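Reading time: 2 min

October, late. Third evening on the Allavness arm and I still don't believe the wrist camera.

Ingrid Castellanos swears the mount was squared when the cell came over from Prado. She has the sheet to prove it, signed and everything. I have seen a lot of signed sheets. I took the bracket off after lunch and one of the two screws came out with my fingers, so whatever it was squared to, it wasn't squared to much. Put thread lock on both, let it stand while I ate a bad sandwich, then did the offsets again from the beginning.

The manual says to run the alignment routine and accept the result. It always says that. The routine gave me a pass at once, which made me trust it less. I ran it again with the arm turned the other way and it passed again, with a different number. How can both be right? I wrote both down and rang Yolanda Ostrowski, who said the software from Stokulico rounds things off and I should stop worrying. She also said that last spring, a week before they had to replace the whole cable.

So I went back to doing it by eye. Bring the wrist down slowly, stop, look at the picture, move it a touch, look again. It's dull work, but at least I know what I've done at the end of it.
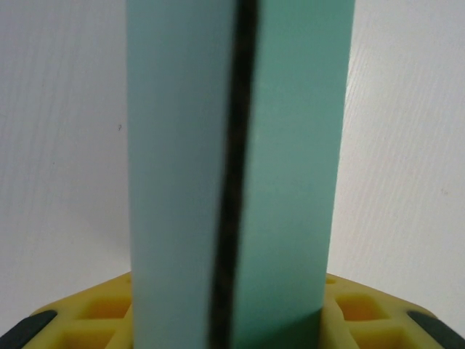

The pads want looking at too. I wiped them down with the stuff in the blue bottle, and the cloth came away black both times. Ingrid thinks a wipe every 200 cycles is plenty. I think that figure came from someone who has never had a part slide out of the grip at night with no one in the building. I'm going to do it at every shift change and write it on the door, and we'll see who complains.

Also found that the clip holding the cable at the elbow has been put on backwards. It rubs when the wrist rolls past halfway. No damage to the sleeve that I could find, though I wouldn't swear to the bit under the cover, and I didn't want to open that up at ten to eight with my coat already on. Turned the clip round. Rolled it both ways by hand and it seemed free enough.

Evus want to send someone to sell us their "self-correcting" mount. Self-correcting against what, I asked, and got a leaflet. If the thing can't tell that its own screw is loose I don't see what a dearer one will do for me. Told them to ring after the 19th, by which time I hope to have a better excuse.

Left the arm parked with the new offsets saved and the old ones copied to the stick in my drawer. Tomorrow: check both screws before anyone switches it on, run the alignment cold, then again when it's warm. Ask Yolanda what she did with the spare cable.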